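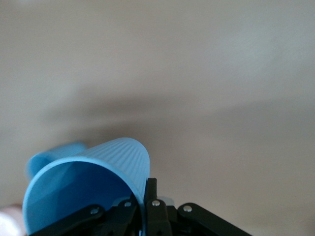

Wrist camera view: ribbed blue cup held in the gripper, mouth toward the lower left.

Running the cup station at an open day

These notes cover the station as set up at Garari for the 25th August open day. Nazar Maksymiv runs the arm; one other person stays with the visitors.

Before the doors open

1. Home the arm and check the linkage rivets for play.
2. Load the Tamon grasp profile and set the closing force to 13 N.
3. Run 10 empty cycles. Stop if the fingers fail to meet squarely.
4. Put the wrist camera feed on the visitors' monitor.

During a demonstration

1. Have a visitor place the cup anywhere inside the taped area, then step back behind the line.
2. Start the pick from the console. Keep one hand on the stop button.
3. Pause after the grasp. Point out the finger contact on the monitor and the angle of the cup.
4. Resume, release, and return to home.

A ribbed cup can settle at an angle as the fingers close. This is acceptable if it does not slide during the pause. If it slides, lower the cup by hand control and repeat the pick with the handle turned away from the fingers.

Log each failed pick by cycle number. Send the log to Simão Sampaio after shutdown.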